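Derunia D4 Desktop Disassembly Cell
Product code 2051 — supplied by Plilley, Hornville

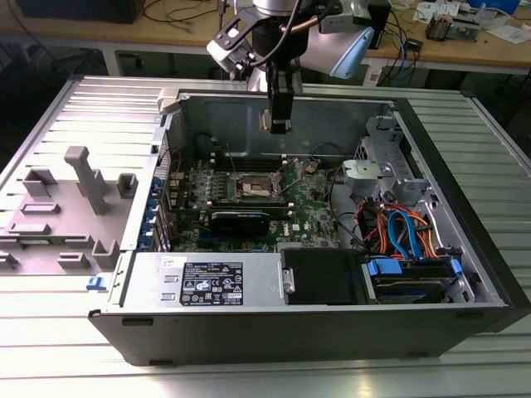 D4 arm and two-finger gripper over an opened Dell tower, with the fixture plate alongside.

The D4 is a single-arm cell for taking apart desktop computers in repair and reuse workshops. It comes as an arm, a gripper, a wrist sensor, a wrist camera, a slotted aluminium table and a printed fixture plate. Screwdrivers, trays and the safety guard are ordered separately.

Setting up

Stand the table on a level floor and lock all four feet. Bolt the arm down before connecting any cables. Leave enough slack in the wrist cable for a full turn of the last joint, then clip it along the upper arm.

The fixture plate fastens to the table slots with the T-nuts in the bag marked Kaushik (this is the plate maker). Push it up to the stop and tighten the bolts evenly. If you move the plate, even slightly, run the plate calibration again before the next job.

Loading a computer

Unplug the computer and take the side panel off by hand. Lay the case on its side with the open face upwards. Check that loose cables are lying clear of the memory slots and the processor socket. The gripper fingers are narrow but they will catch on a cable loop — drive bay cables are the usual trouble. Tuck these down or unplug them first.

Power supplies are to be lifted out whole. Do not use the cell to open them.

Gripper care

Wipe the fingers with a dry cloth at the end of each shift. Every 1000 cycles, check the finger pads for wear and the two mounting screws for play. Replace pads as a pair. After fitting new pads, close the gripper fully from the control screen and set the zero point.

If the gripper stops short of closing, look for grit or a broken clip in the slide before changing any settings. A gripper that closes but drops memory modules normally needs new pads.

Wrist sensor and camera

Zero the wrist sensor with the gripper empty and hanging straight down. Do this at the start of the day and after any knock. The camera bracket is held by its own screws and can be taken off without disturbing the sensor. Clean the lens with a lens cloth only.

Spares

Finger pads, pack of 8
Gripper mounting screws
Camera bracket
Wrist cable with clips
Fixture plate, grey
T-nuts and bolts for plate

Orders received by noon on Wednesday go out the same week. Please quote the arm serial number — it is on the base, next to the power inlet.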